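# Kitchen odds and ends, April

Okay, so a bunch of you asked for more pictures of the kitchen stuff and fewer of the hallway (fair!), and I finally sat down on Friday with a cup of coffee and sorted through the pile. I've been on a small-appliance kick ever since we moved to the Gumede building, where the oven takes 20 minutes to wake up and then burns whatever is on the left side. So most of our dinners lately come out of things that plug in.

This page is air fryer day. Saron Zeleke had been telling me for months to quit using the oven for one potato, and I kept saying I had no counter space, which was true until I gave away the bread machine. I still miss the bread machine a little. Hsiu-ying Tsao has it now and she sends me loaf updates, so it went to a good home!
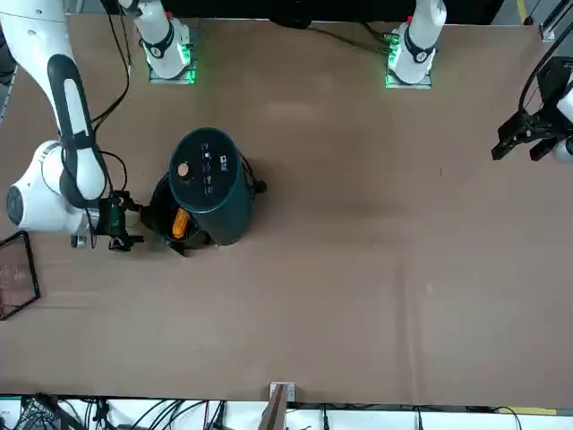
*The teal one, drawer partway out, with something orange and ridged inside. Love that color against the black basket.*

I'm a sucker for the dark teal. Most of the ones I looked at were black or that shiny silver that shows every thumbprint, and I wanted something I wouldn't mind leaving out. The little tan knob on top is my favorite part (I like a knob, I don't want to poke at a screen with greasy fingers). The cord is on the short side, so think about your outlets before you pick a spot for yours.

A few things I've learned the slow way: I give it 10 minutes for veggies and then peek, I don't pile anything up in the basket, and I wash the drawer the same night. Mandla Kekana swears by a spritz of oil on corn and then chili salt at the end. I've tried it twice and I'm with him.

Next batch is the spice shelf, plus the Elesow mugs if I can find all of them. Send me your corn toppings in the meantime, I'm running low on ideas.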